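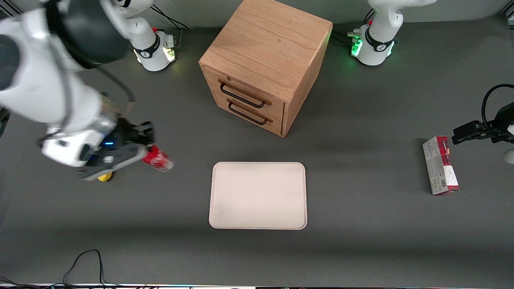 Two arms, one table, and a red can in the right gripper. Small budget line, large invoice.

How to Budget for a Two-Arm Bench Without Lying to Yourself

Every first budget for a robot bench looks the same. There is a line for the arms, a line marked "misc.," and a total that makes everyone in the meeting nod. Then the arms arrive, and misc. turns out to be a small country with its own economy. The steps below are the ones we use at Plurnley when a group asks us to help plan a purchase. They won't make the total smaller. They will make it arrive sooner.

Step 1. Write down the job before you open a catalog

One sentence, with real objects in it. "Pick up a can and set it on a tray" is a job. "Flexible manipulation" is a way to spend the whole grant by May. If the sentence includes drawers, say so now. A drawer has to be pulled, and a gripper that is perfectly happy with a can may have other feelings about a bar handle.

Ask whether the job needs two arms at all. If one can do the work while the other hovers, price the single-arm version too and keep both quotes.

Step 2. Price the arm as a family

An arm quote usually covers the arm. Ask the seller, in writing, about each of these:

- gripper and fingers, plus a spare set of fingers
- controller and any software license
- mounting plate and bolts
- emergency stop
- power and data cables, with lengths stated
- shipping both ways, for the day something goes back

Multiply by two where needed. Our last comparison was between Dorico and Doucette, and the cheaper quote stayed cheaper only until we got to the gripper.

Step 3. Buy the table on purpose

People will spend weeks choosing an arm and then bolt it to whatever was in the hallway. Get a table that doesn't rock and has room behind the bases for connectors. Tape the base positions on the floor first and swing a broom handle around to stand in for the arm. You will look foolish for ten minutes – cheaper than moving a mounting plate.

Step 4. Give cables their own line

Cables run along the arm, behind the base, across the table and off the edge, and every one of them needs slack for the joints to move. Budget for clips, sleeves and a few longer replacements. On our last build the cable line started at 2 items and ended at 13. The clips went missing first.

Step 5. Set aside money for ordinary stuff

Cans, boxes, a tray, a little wooden cabinet with drawers. None of it costs much, and all of it gets dropped or squeezed. Buy duplicates of anything whose exact size matters, as packaging has a habit of changing the week after you've tuned your grip. We allow $70 to start and keep the receipts in an envelope, where accounting can pretend not to see them.

Step 6. Put people's time in the total

Setup, calibration, training and the afternoon spent hunting for a loose connector all belong in the budget. If your finance office won't take hours on an equipment form, attach a second page. They may not read it, but you'll want it later.

Step 7. Split the order

Order the table, one arm and one gripper first. Run your Step 1 sentence on them until it's boring, then release the money for the second arm. Ask the seller to hold the price in the meantime. Siltness did this for us without a fuss; others needed a second email and a slightly colder tone.

Before you sign, check the lead time on spare fingers. If it's longer than the lead time on the arm, order the spares today.

Recent guides

Reading a Gripper Spec Sheet
Lease or Buy? A Worksheet for Small Labs
Where to Put the Emergency Stop
Cable Sleeves Compared
What to Ask Before a Demo Visit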